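Sorting the blocks, finally
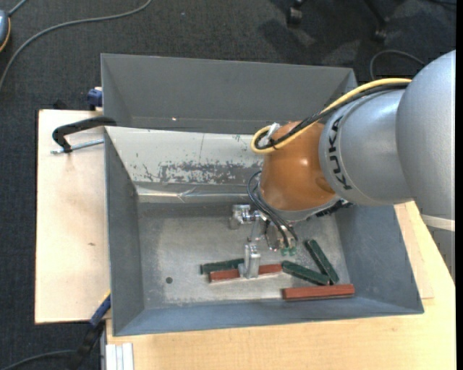

Photo: Niamh Flanagan

November already and I'm only now getting to the blocks. Green ones and the reddish ones, all in together in the gray metal bin, the way they've been since we moved them out of Brurkness. Bin is pretty scratched up inside but it's solid, so it stays. Had it up on the wood table most of the morning.

Plan was to split by color. Dark green in one tub, red in the other, done by lunch. Then Treasa said no, go by length, some of the red are longer and they won't stack with the rest. She's right, annoyingly. So started over. Coffee first.

The full list from Indgate says 771 pieces. I have not checked and I'm not going to. 80 sorted so far, which is somthing.

Things I still need: lids, labels that stick to metal (the last ones fell off overnight), a second table. Niamh has one she might lend me if it fits in her car.

Also does anyone know what takes old tape gunk off painted blocks without taking teh paint too? Tried warm water and dish soap, no good. Leave a comment, I'll be back at it after dinner.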